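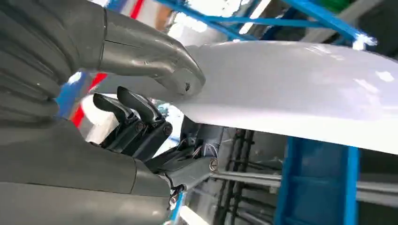
Filed under: Local News, Home & Storage

White shelf panels are back at the Warnden reuse store

Good news for anyone who has been living with half a bookcase since spring: the panel room at Trirnholm, the reuse store on the Warnden side of the bypass, is open again, and it's full. I went over on Saturday morning meaning to look for ten minutes and came home with two shelves, a cabinet side and a bag of shelf pins I probably didn't need.

If you never went before it closed in June, the idea is pretty simple. People bring in flat pieces from furniture they're getting rid of (shelves, doors, desk tops, the odd drawer front) and the store sells them one at a time. So if a single shelf in your closet has sagged, you can replace that one and leave the rest of the closet alone. I've done this twice now and I'm still a little smug about it.

The big change is that everything gets measured before it goes out. Each panel has a sticker with the length, depth and thickness, and the racks are sorted by length, shortest by the door. Before, you had to pull things out and hold a tape across them while somebody tried to squeeze past you with a table leg. There were 432 panels on the list at the counter when I asked, and most of them are white. The woman at the register said white goes first every time, and bright white goes before off-white, so bring a piece of the old one if you care about the match. I didn't, and my new shelf is a tiny bit cooler than its neighbors. I can live with it!

Prices are $4 for anything up to 30 inches long, and longer pieces go up from there depending on condition. Curved fronts are kept in their own rack at the back, which I was happy to see, as that's what I needed for the hall cabinet and they used to get buried behind the doors.

A large part of the new stock came from Vermeulen, the office outfitter that moved out of the Tasus building over the summer. Those pieces are easy to spot in the racks: heavier, nicely finished edges, and some have cable holes drilled near the back. Check for that if you want a plain shelf. I nearly missed one myself.

A few practical things. They don't cut panels to size anymore, so measure your cabinet on the inside, twice, and write it down. Run your hand along the front edge for chips, and tilt the top toward the light to see scratches, which hardly show on white when you look straight down. They'll hold a panel for you until closing but not overnight. And bring a blanket for the car. Mine slid around the whole way home and I took every corner like I had a wedding cake in the back.

The panel room is open Wednesday through Saturday, 10 to 4. Drop-offs are at the side door, up to 15 pieces per visit, with hinges and screws taken off first. They can't take glass or mirrors at the moment.

Posted September 2025

Contact us | Send us a news tip | Back to top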